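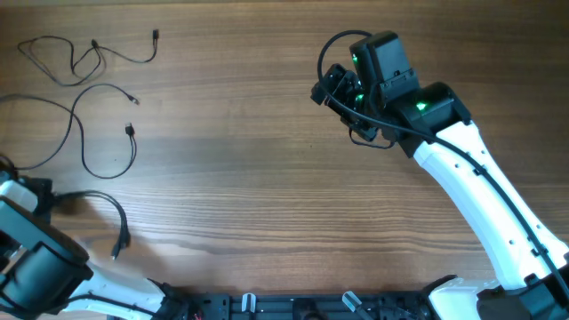
Page last changed: Oct 19, 2018

Skidmont Line Resignaling: Frequently Asked Questions

What work is being done?
The lineside signals between Skidmont and Drikura are being replaced, along with the interlocking at Funico Junction. The existing relay interlocking will be taken out of use and its functions moved to a computer-based system. Track layout does not change, except for one crossover noted under "Funico Junction" below.

How much of the line is affected?
19 route miles. The single-track section beyond Drikura is outside the project limits and keeps its present token working.

When does the new system take over?
Commissioning is planned in two stages. Stage 1 (Skidmont to Funico Junction) was completed in September. Stage 2 covers the junction itself and the remainder of the line to Drikura. Dates for Stage 2 will be posted on this page when the possession has been confirmed.

Will trains run during Stage 2?
No trains will run between Funico Junction and Drikura during the possession. Buses will call at all stations. Bicycles cannot be carried on the buses.

Funico Junction: what happens to the crossover?
The trailing crossover at the west end is removed. Its replacement is a facing crossover, power operated, with a speed of 50 mph in both directions.

Are level crossings included?
Yes. 11 crossings are connected to the new interlocking. Two of these change from manual gates to full barriers with obstacle detection. Road closures are listed separately by the highway department.

What about freight?
The McGrath siding stays connected. Its ground frame is released from the new control desk, and operators should use the revised instructions, document 2398. Earlier issues are withdrawn. Maximum train length in the siding is unchanged.

Does the timetable change?
Not as a result of Stage 1. Headway on the double-track section falls from eight minutes to five after Stage 2, but no extra trains are planned in the current timetable.

Who should I contact?
Engineering and possession planning: Daithí Ó Dubhghaill
Passenger and lineside neighbor questions: Niamh Tully

Noise complaints during night work go to the control office, which is staffed at all hours. Give the nearest milepost or crossing name.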